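보낸 사람: Iresha Weerasinghe
받는 사람: 공동작업실 가구 모임 메일링 리스트
날짜: 2018년 12월
제목: Re: [가구모임] 밝은색 상판 마감, 오일이냐 수성이냐

Gerrit Nijs 님이 쓰신 글:
> 지난번에 Mallwood에서 단풍나무 무늬 상판을 주문하신 분들이 계신 걸로 압니다.
> 저는 이번에 식탁을 새로 짜는데 상판만은 원목으로 하려고 합니다. 수종은
> 하드메이플이고 크기는 460 x 245밀리 판재를 여러 장 집성하는 방식입니다.
> 걱정은 색입니다. 예전에 오일로 마감한 책상이 두 해 만에 누렇게 변해서
> 이번에는 처음 색을 최대한 유지하고 싶습니다. 수성 바니시를 쓰면 정말
> 덜 변하나요? 그리고 결 방향을 가로로 둘지 세로로 둘지도 의견을 듣고
> 싶습니다. 의자는 Clalico 것을 그대로 쓸 생각입니다.
> Gerrit

Gerrit 님, 안녕하세요.

답이 늦었습니다. 지난 몇 주 동안 작업실 이사를 하느라 메일을 제대로 못 읽었습니다. 질문이 두 가지여서 나눠서 쓰겠습니다.

먼저 마감입니다. 제 경험으로는 수성 쪽이 확실히 덜 누레집니다. 메이플은 나무 자체도 빛을 받으면 조금씩 색이 짙어지기 때문에 어떤 마감재를 써도 처음 색 그대로 남지는 않습니다. 다만 아마인유가 들어간 오일은 기름이 굳으면서 노란 기가 더해지니까 변화가 두 배로 느껴집니다. 저는 3월에 자투리 메이플 판에 세 가지를 발라서 남쪽 창가에 두었습니다. 하나는 Vinduline 수성 무광, 하나는 Pruitt 하드왁스 오일, 하나는 아무것도 안 바른 것입니다. 판의 절반은 마분지로 가렸습니다. 지난주에 마분지를 떼어 보니 오일을 바른 판은 경계선이 멀리서도 보였고, 수성을 바른 판은 안 바른 판과 거의 비슷했습니다. 창가에 식탁을 놓으실 거라면 이 차이는 생각해 보실 만합니다.

대신 수성은 손이 더 갑니다. 첫 번째 칠을 하면 나무 털이 일어납니다. 미리 물걸레로 한 번 적셔서 털을 세우고, 마른 뒤에 220방으로 가볍게 밀고 나서 칠을 시작하세요. 저는 세 번 칠하고 사이마다 320방으로 밀었습니다. 붓은 합성모를 쓰셔야 합니다. 돼지털 붓은 물을 먹어서 퍼집니다. 난방을 안 하는 작업실이라면 겨울에는 칠하지 않는 편이 낫습니다. 작년에 추운 날 급하게 발랐다가 표면이 뿌옇게 떠서 전부 벗겨 낸 적이 있습니다.

보수는 오일이 편합니다. 오일은 긁힌 자리만 갈아서 다시 문지르면 되는데 수성 바니시는 부분 보수를 하면 자국이 남습니다. 아이가 있는 집이면 이 점도 같이 놓고 보세요.

다음은 결 방향입니다. 원목이면 사실 선택의 폭이 넓지 않습니다. 긴 쪽으로 결을 보내야 상판이 버티고, 수축과 팽창은 폭 방향으로 일어나니까 그쪽으로 움직일 여유를 줘야 합니다. 상판 고정은 8자 철물이나 Z자 철물을 쓰시고, 가로대에 나사로 바로 박지는 마세요. 마구리에 테두리를 둘러 접착하는 것도 피하세요. 여름이 지나면 이음새가 벌어집니다.

보는 느낌만 따지면 앉은 사람 앞에서 결이 좌우로 지나가는 쪽이 차분합니다. 긴 변에 앉으면 저절로 그렇게 보입니다. 무늬가 촘촘하고 색 차이가 적은 판일수록 집성한 자리도 눈에 덜 띕니다. 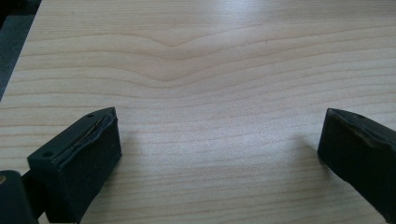

밝은 메이플 색 상판. 가는 결이 대체로 가로로 지나갑니다.

색 기준이 필요하시면 이 정도 밝기를 생각하시면 될 것 같습니다. 모니터마다 다르게 보이니 주문은 꼭 실물 견본을 보고 하시고요. 원목은 판마다 색이 다릅니다. 집성하기 전에 판을 전부 바닥에 늘어놓고 하루쯤 두고 보시길 권합니다. 형광등 아래에서 고른 순서가 낮에 보면 마음에 안 들 때가 많습니다. 순서가 정해지면 분필로 큰 삼각형을 그어 두세요. 접착할 때 판이 뒤집히는 실수를 막아 줍니다.

판재 구입처도 물으셨던 것 같은데 위 메일에는 없네요. 저는 Mallwood에서 샀고 배송비까지 427유로를 냈습니다. 두께 27밀리로 받아서 대패질하고 나니 24밀리가 남았습니다. 함수율은 따로 요청해야 알려 줍니다. 받은 뒤에는 쓸 방에서 두 주는 쌓아 두었다가 재단하세요. 판 사이에 같은 두께의 각재를 끼우고, 각재 위치는 위아래로 맞춰야 휘지 않습니다.

Clalico 의자는 좌판 높이를 한번 재 보세요. 제 것은 팔걸이가 있는 모델인데 가로대 밑으로 안 들어가서 가로대를 위로 올려 다시 짰습니다. 식탁 높이를 정하기 전에 의자부터 재시는 게 순서입니다.

수성 시험판은 아직 창가에 있습니다. 오일 쪽 판을 잘라서 보내 드릴 수 있으니 필요하시면 주소를 개인 메일로 주세요. 집성용 클램프도 긴 것으로 네 개까지는 빌려드릴 수 있습니다. 1월 둘째 주부터는 제가 써야 합니다.

Iresha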